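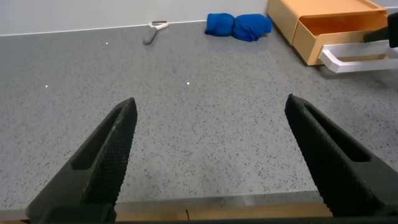 Try the drawer before you tell us anything about fingers, Jolán Győri wrote under my last post, because any finger will pick up a block of foam and you'll learn nothing from it. Fair! I had spent a whole post gushing over how nicely the Fahy pair closed on foam blocks, and I hadn't once asked them to hook onto something and pull.

So I've had two weeks with the drawer now, and I have opinions. Long post, get a coffee.

First, what I'm comparing. The Fahy fingers are black and crosshatched all over, with a long slot down each one. The pair they replaced I printed myself, smooth inside, solid all the way through, with a strip of rubber I cut by hand and glued on slightly crooked. Both sets bolt to the same gripper, so the swap is four screws and a bit of swearing. The slots save weight: one Fahy finger is 67 grams on my kitchen scale, and mine are a good deal more than that. I didn't think I'd notice. I did, mostly in the wrist, which used to give a small wobble at the end of a fast move and now gives a much smaller one.

The drawer handle is a horrible little target and I love it. It's a plain white loop, it sticks out from the drawer, and there is very little room to get a finger where you want it. You can pull it two ways. You can close on the bar and pull, which is a friction job, or you can hook one finger behind the bar and drag, which hardly needs any grip at all. I assumed hooking would win with both sets of fingers. With my old ones it did. They slid off the bar whenever I came in even slightly tilted, so hooking was the only thing I trusted.

With the Fahy pair, closing on the bar is simply better. The texture bites. I ran 182 pulls over the two weeks, split between closing and hooking, with the drawer pushed back in by hand each time, and the failures when closing were almost all my own fault: started too high, or too far to the left, or I sneezed near the keyboard (really). The failures when hooking were more annoying. The finger would get behind the bar fine and then the whole unit would creep forward with the drawer still shut.

Silvia Hrnčiar asked me whether a bit of putty under the unit would be cheating. I say no, a drawer in somebody's house has a cabinet around it! I still left the putty out, mostly out of stubbornness. What fixed the creeping was
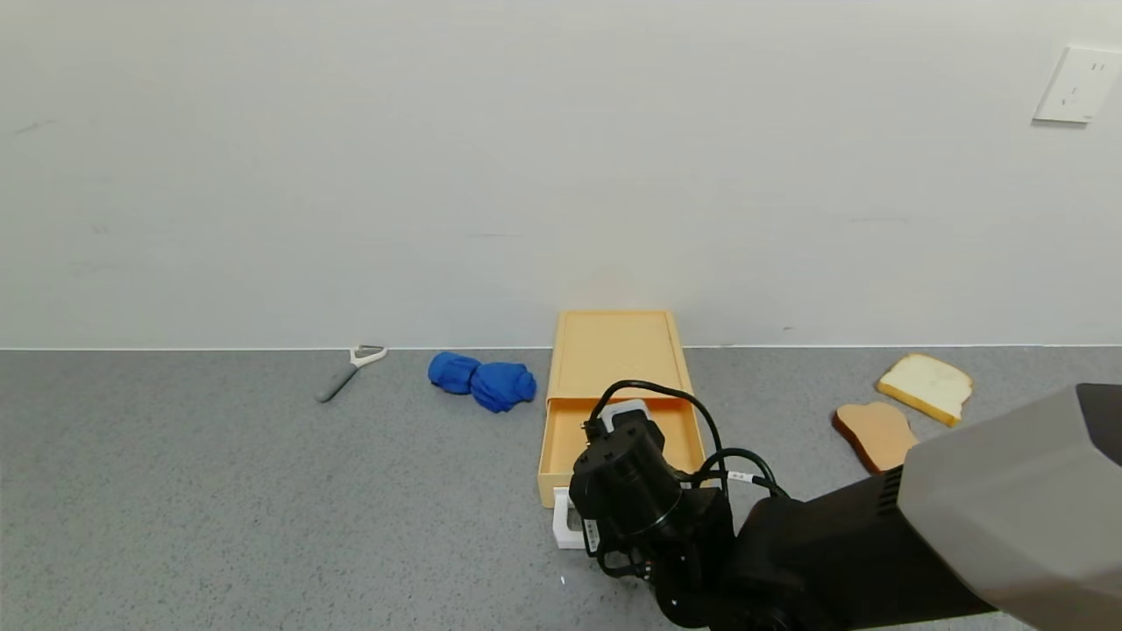
pulling more slowly for the first centimeter and only then speeding up. You can hear the moment the drawer lets go, a tiny click, and after that you can go as fast as you like. I put the slow start into the Barkis controller as its own step and it has stayed there ever since.

About the Barkis. I swapped over to it in March, and I know a few of you are on the fence. It's a plain gray box with an ugly screen and I like it very much. The thing I use most is the force limit on closing, which you can change while the arm is moving. My old controller made you stop, type, and start again. The thing I like least is the menu, where the gripper settings live under "Peripherals" and the gripper speed lives somewhere else entirely, and I still go to the wrong one first every single time. Updates are slow too. Get up and stretch.

Now cameras, which is what most of the emails were about. I've been running one at the wrist and one up high looking down at the whole layout, and I keep changing my mind about which I'd give up if I had to. From the wrist you get the fingertips, large as life, and you can judge the gap between them beautifully. Up high you get everything else: what's off to the side, how the cables are sitting, whether the arm is about to swing its big housing over something you'll want next. But the high one loses the handle at the worst moment, right when the gripper comes down over the front of the drawer. And that's the moment you care about!

Finbarr Ó Dubhghaill's suggestion was to mount the high camera off to the left. I tried it for an evening. The handle was easier to see but I kept misjudging the depth, and I went back. 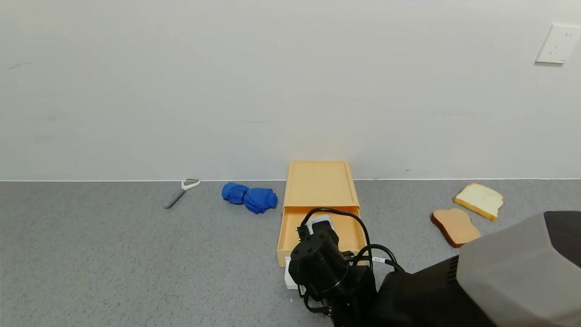 Noreen Ó Gríofa
Bench tinkerer and keeper of the Ement blog

Cables next, and then I'll let you go. I leave a tall loop over the top of the gripper so the wrist can turn without tugging, and I was worried it would snag on the drawer. In 182 pulls it snagged twice, both times when I drove in at a silly angle. I tried a shorter loop and it was worse, because the cable went tight at full reach and you could feel it in the readings. So the tall loop stays. Put a label on every cable while you're at it. I only started doing it last year and I can't believe how long I lived without.

Things still on my list: the vegetable peeler, which I've only poked at so far. The handle ought to be easy and the head ought to be nasty, and I'm looking forward to both. Then the blue cloth, where I half expect the crosshatching to be a nuisance. My old smooth fingers let go of fabric very cleanly. A rough finger might want to hang on. And the bread slices, which lie flat, so the trouble is all in getting a tip under the edge.

Muireann Mulligan has offered to lend me a pair of softer tips for the bread. Yes please!

If you've run the Fahy fingers on fabric, leave me a comment and tell me what closing force you used. I'd also love to hear from anyone who has found the gripper speed setting on a Barkis on the first try. I've put my pull log up as a spreadsheet with the angle and force for each run, and column F is in the wrong units until I get around to fixing it, so divide by ten.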